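Corpus Otow - lettres de nouvelles missionnaires, français

Fiche de données, version 2

Résumé

Le corpus Otow rassemble 1 062 lettres circulaires envoyées par des familles missionnaires à leurs paroisses de soutien. Les originaux proviennent du fonds Perrin, conservé à Hurnmont, et ont été numérisés puis transcrits à la main. La version 2 remplace entièrement la précédente - les identifiants ont changé et les deux versions ne doivent pas être mélangées.

Contenu

Chaque lettre correspond à un fichier texte en UTF-8, accompagné d'une notice au format JSON. Les pièces jointes (cartes de prière, programmes de culte, listes de besoins) forment un ensemble séparé de 2 455 pages, fourni sans transcription. Les lettres manuscrites et dactylographiées sont distinguées par le champ support. 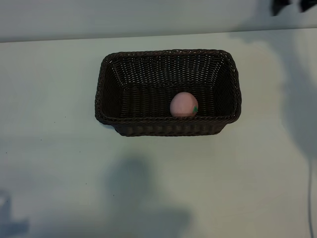 Fig. 1. Corbeille tressée, objet rose en forme de pêche.

Champs de la notice

id : identifiant stable, préfixe OTW suivi de cinq chiffres
support : manuscrit, dactylographié, ronéotypé
destinataire : paroisse, école du dimanche, particulier, inconnu
langue_sec : langue secondaire présente dans le texte, vide si aucune
refs_bibliques : liste normalisée des renvois (livre, chapitre, verset)
caviardage : booléen, vrai si un passage a été masqué
note_transcr : remarque libre du transcripteur

Le champ destinataire a été rempli d'après la formule d'appel. Une lettre commençant par « Chers amis » sans autre indication est classée inconnu, même lorsque l'enveloppe subsiste.

Transcription

L'orthographe d'origine est conservée, y compris l'accentuation irrégulière des majuscules. Les abréviations des livres bibliques restent telles quelles dans le texte et sont développées uniquement dans refs_bibliques. Les mots illisibles sont notés [ill.]. Les ajouts en marge sont placés en fin de fichier, après la ligne MARGE.

Les cantiques cités par leur seul numéro posent un problème non résolu : au moins deux recueils étaient en usage et leur numérotation diverge. Aucun rapprochement n'a été tenté.

Découpage

Le découpage entraînement / validation / test se fait par famille expéditrice et non par lettre, à partir du fichier split.tsv. Un même expéditeur n'apparaît donc jamais dans deux parties. La validation contient 60 lettres, le test 35. Ces deux parties ont été relues par un second transcripteur.

Données personnelles

Les noms des expéditeurs sont remplacés par un code de famille. Les noms d'enfants, les adresses et les mentions de santé sont masqués par la balise [masqué]. Les sujets de prière nominatifs ont été retirés des transcriptions mais peuvent subsister sur les pages des pièces jointes - l'accès à cet ensemble se fait sur demande écrite.

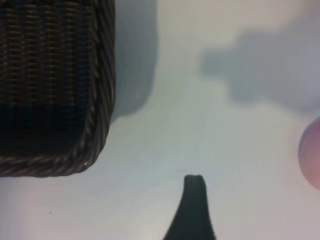
Outils

La conversion vers le format tabulaire passe par le script gellska_export.py, distribué avec le corpus. Gellska attend une arborescence inchangée ; renommer le dossier lettres/ provoque une erreur à la lecture de split.tsv. L'option --sans-marge ignore tout ce qui suit la ligne MARGE.

Limites connues

Les lettres ronéotypées sont surreprésentées. Les réponses des paroisses ne figurent pas dans le fonds. Le champ langue_sec signale la présence d'une autre langue sans en donner l'étendue, et les citations d'un seul mot ont été traitées de façon inégale selon les transcripteurs.

Licence

Transcriptions et notices : CC BY-NC 4.0. Les pages numérisées restent soumises aux conditions du fonds Perrin. Pour citer : Corpus Otow, version 2, Hurnmont.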